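Speaker notes, Ponditico equipment planning talk, July 2024

Welcome everybody, and thank Gunther Weidemann for the room (and the coffee, which I see is going fast!). Mention that I'm happy to take questions as we go.

Start with the budget story. We asked for two hand-held grippers and forgot spare finger pads, cables, markers and, well, furniture. The first Fillis quote was $2000 and I was so pleased with myself, and then shipping came to another $137. Pause for the groans.

Next, people's time. Every drawer task wants hands, and hands have to be on the plan just like hardware. 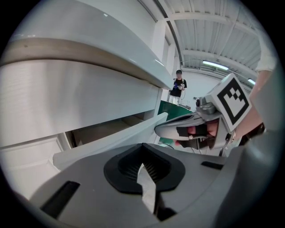
So when Eckhard Mühlbauer asked me whether to get a third set in August, I told him to price the hours first and then call Torvik. Give them the 3 lines from my worksheet: buy, keep running, replace. Skip the Stumel comparison if we're short on time.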